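Killach Sewing and Repair Room: Progress Report to the Livham Fund
Period ending January
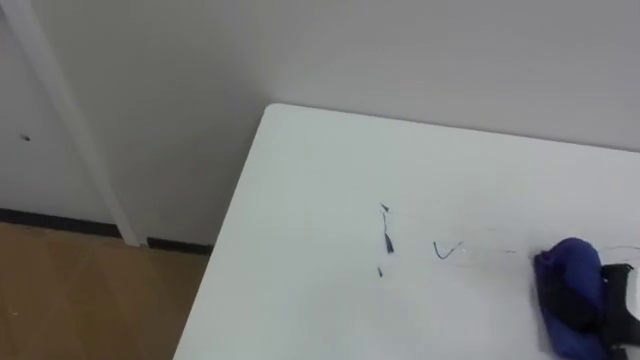

Work table with dark scraps and blue fabric.

We were asked to report on whether the new white tables have made the repair room easier to keep clean. The short answer is that they have made the mess easier to see. I am not yet ready to call that the same thing.

The Fund paid for 2 tables from Whiteley, and both are in use. The old brown benches hid everything. On white, a snipped end of black thread or a bit of wire stands out from the doorway, and the dark scraps do get picked up more often as a result. Pale thread is another matter. Fine, nearly clear strands all but vanish against the surface, and they are the ones that end up on finished work. The proposal said a light surface would "solve the debris problem." It has solved the dark half of it.

The second promise was that people would clear down after each job. Our rule is simple: fabric goes back on the shelf, thread ends go in the bin, wire goes in the tin. I would put compliance at patchy. Fabric still gets left bunched at the end of a table with scraps lying beside it. A reminder sheet went up on the wall in the other bay and I have seen no difference since.

Output is better than I expected. We logged 150 repairs over 12 weeks against a target of 300 for the full grant term, so we are on pace. Whether the tables had anything to do with it is hard to say — we also opened one extra evening, and that alone could explain the rise.

Jiltalard has offered us a cleaning kit with a lint roller and a small magnet for wire. I would like to try one kit for a month before buying any more. The magnet will do nothing for thread, and some of our wire is copper.

Spending is within budget. We ask that the remaining furniture money be held over until the next report. A third table has been suggested, but I would want to see the first pair kept clear before adding more surface to sweep.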